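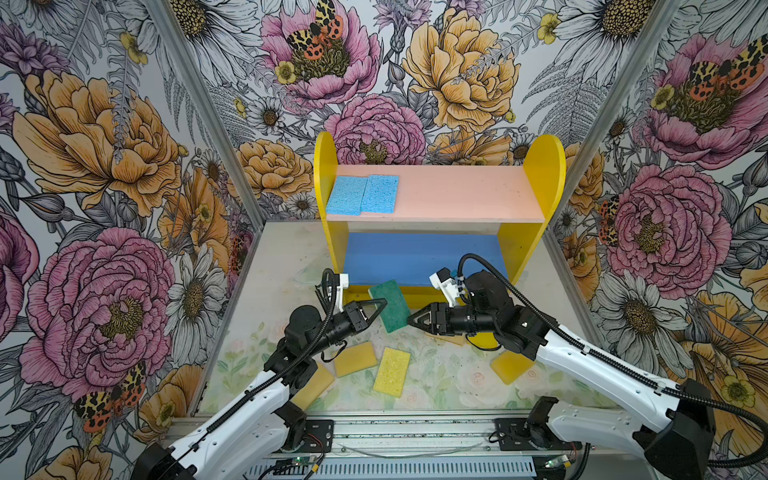

*Slide 1: two arms, one little shelf, lots of sponges.*

Leave this one up while people find their seats. Don't start until Reijo gives me the nod from the back.

Morning everyone, I'm Hertta, and I'm going to spend the next 20 minutes talking about putting sponges on a shelf. I know! You've come all this way. But I've spent a good chunk of my working life since February on this job, and I've changed my mind about most of what I thought I knew about teaching by remote control.

(Pause. If they laugh, good. If they don't, carry on quickly.)

## What the job is

Sponges start out scattered on the table, and they end up on the shelf. We call the task Galli, for reasons that go back to a very long lunch, so if I say "a Galli run" later on, I mean one go at clearing the table.

Point at the pink shelf: two light blue ones already up there, side by side. Then point at the dark green one down between the grippers.

A person is driving both arms. You hold a pair of handles, you move your hands, the arms copy you, and everything gets recorded – what the joints did and what the cameras saw. Later on the robot learns from the recordings. Most of this room does something similar, so I won't labour it.

- Ask for hands up: who has driven a pair of arms like this?
- Ask who enjoyed it. (Usually fewer hands.)

## Why sponges

People ask me this every single time. Sponges are soft, so a clumsy grip doesn't break anything, and a new driver can relax a bit. They also squash, which means your fingers can close too far and the recording still looks fine. Then you play it back and the robot has learnt to squeeze everything like a stress ball.

Tove Vigfúsdóttir was our first proper driver and she spotted this before I did. Her rule, which we still use: close until it stops sliding, then stop. I'd written two pages of guidance by then. We threw them out and kept her one line.

Mention the wallpaper if someone asks, otherwise skip. Short answer: we want plenty going on in the background.

## What the wrist sees

Next slide. Give them a few seconds to get their bearings, I always need a few myself.
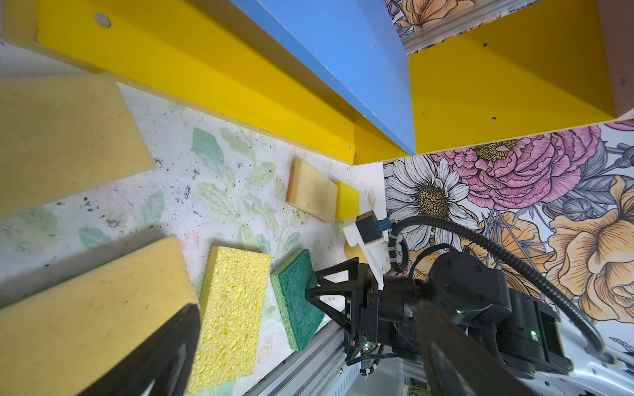 *Slide 2: from a wrist camera. Green scouring sponge by the bracket, shelf up at the top.*

I love these wrist views. When you're driving, you're mostly looking at the table from your chair, and you forget that the robot has to work from pictures like this one. Look how much of it is arm! There's a small yellow sponge tucked partly under the wrist, and a big pale one with a finger over part of it.

So here comes my first bit of real advice: let your drivers watch their own wrist video. Do it on day one. Santeri Peltonen drove for a fortnight before we showed him his, and he was a bit cross with us, quite rightly. He'd been coming in with the wrist so low that the sponge vanished from view just when it mattered.

Things we now ask drivers to do:

- come in from a bit higher up than feels natural
- pause before closing the fingers (a breath, no longer)
- if you fumble, fix it and keep recording

That last one caused the biggest row. Anneli Vuorinen wanted every fumble thrown away, and I was on her side to begin with. We had 127 runs set aside as spoiled. Then we trained once with them and once without, and the version with the fumbles was much better at picking up a sponge it had dropped. Anneli now guards those runs with her life.

(Drink some water here. Last time I didn't and I croaked through the next part.)

## Slow is fine, dithering isn't

A slow driver makes good recordings. A driver who hovers, changes their mind and hovers again makes recordings that teach hovering. I'm a hoverer myself, so I say this with love. If you don't know which sponge you're going for, take your hands off, decide, then start the run.

Our first target was 1,000 runs and we've since moved it to 2,000. If I could do it over I'd stick with the smaller number and spend the spare time sitting next to the drivers.

## Close work at the boards

Talk over this slide, don't stop for it. The bright yellow sponge on its narrow edge, up against the blue board, is the one to point at.

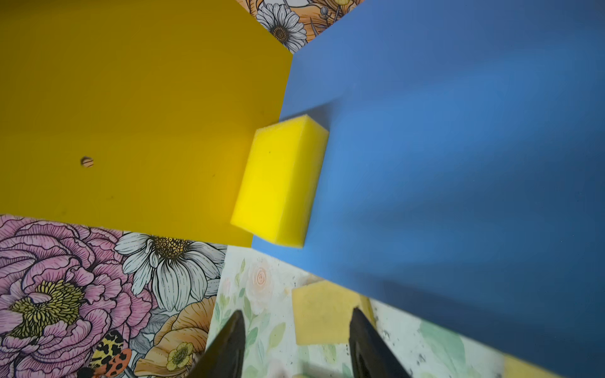

## Questions I'll probably get

- **Would you guide the arms by hand instead?** For one arm, yes, I'd happily grab it and push it about. With two I run out of hands, and then my own arms are in all the pictures.
- **How long before a new driver is any use?** An afternoon for tidy runs. Longer for two hands doing different things at once.
- **Can we have the recordings?** Ask Reijo Kettunen, he's the tall one by the door. Be nice to him.

If there's time left, tell the Zilero story. If there isn't, thank the drivers by name – Tove, Santeri, Anneli – and hand over to the next speaker.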